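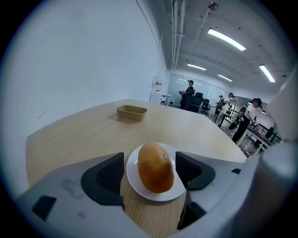

Fruit leather, batch 2 (Misport kitchen workshop)
July 29, 2018

Changed the recipe after the May batch, which dried hard at the edges and stayed tacky in the middle. Fruit from Geraghty again, a bit softer than last time. Stone and skin removed, flesh pushed through the fine sieve. The coarse one left strings in everything.

400 g pulp, juice of half a lime, no sugar. Warmed it gently in the small pan until it stopped looking watery, then spread it on the Sindum tray with the bent palette knife. Thinner in the centre this time, thicker at the rim.

Dryer at 70 °C for the first two hours, then turned down. Rotated the tray at each check. The back left corner still runs hotter than the rest, so leave a gap there.

Weight off the tray: 160 g. Peels cleanly from the sheet while slightly warm and sticks once it has cooled. Colour darker than I wanted. Flavour good, sharper than the May batch, with a slight cooked taste at the rim.

Rolled half in baking paper and put it in the Janora tin, lid taped. The other half is in a jar on the shelf by the window. Please don't eat from either until I have checked them for mould.

To do: new sheet for the tray, find the lid for the big jar, try the same pulp without warming it first.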